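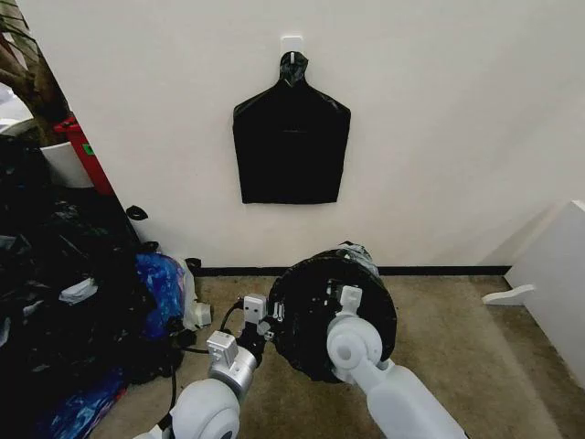

Where do the spare bin bags live now? On the stick-on hook on the wall, one bag hung up by its neck, and whoever changes a bin grabs that one and hangs up the next.

That was the first thing raised and it took up a good chunk of the meeting, so I've put it at the top where people will see it. The rest of the minutes are more or less in the order we talked about things. I was typing and eating a lamington at the same time, so sing out if I've missed your bit.

House and Grounds meeting, Skesau Hall, March. Started at 6, in the back room with the carpet. Apologies came in from two of the upstairs tenants.

Last month's minutes
Accepted, with one fix. I'd written that the green bin goes out fortnightly and it's the yellow one. Sorry, all! I've changed it on the copy by the kettle.

Bins and bags
We're sticking with black bags for the general rubbish. Somebody asked if we could go back to the white ones with the drawstring and the feeling around the table was no, they split as soon as anything pointy goes in. The hook gets to stay too. I was a doubter about this (I thought we'd end up with a bare hook and a mystery) but people seem to like having a bag at hand when the bin's full and their hands are mucky.

There was a fair bit of back and forth on how to hang them. Twist the neck, loop it over the prong, let the rest drop. Please don't poke the hook through the plastic, as we've had a couple of bags go into the bin with a hole already in them and the tea leaves found it. One bag on the hook at a time, too. Those stick-on hooks are fine for a bag and hopeless for anything heavier, so no coats, no umbrellas and definitely no full rubbish bags waiting for someone else to take them down.

Loose bags on the floor came up as well. Agreed that they get folded in half and half again and go in the cupboard under the sink. I said I'd do the first lot of folding and I'd love some company.

Ordering
We go through more bags than I'd have guessed. The Zallton carton has 1000 in it and costs $105 delivered, and we've got a shelf long enough to take it. Randbridge do a smaller pack but it works out dearer. Agreed to get one carton of the Zallton. I'm to put the order in and bring the receipt next time.

Carpet
The stains by the wall are still with us. We've had a quote from Obradović Carpet Care for the back room and the hallway together, and a few of us thought it was a bit steep. Decided to ask for a price on the back room only. In the meantime, could people please line the bin before they put anything in it, and carry full bags out to the lane in the one go, no resting them on the carpet on the way. If something does leak, blot it and don't scrub. The spray is in the cupboard with the mop.

Bin roster
There are 4 of us on it now and it'd be lovely to have one more. It's ten minutes: empty the bins, put in fresh bags, rehang the hook, wheel the big one to the kerb. The new sheet is on the fridge. Swaps are fine so long as you write them on it.

Other business
The tap in the kitchen is dripping again. Someone has a washer at home that might fit and will bring it along. The lost property box has three single gloves and a casserole lid in it, and it's all off to the op shop if it's still there next month.

Next meeting is same time, same room. I've been asked to bring lamingtons again, and I will, but somebody else is on milk.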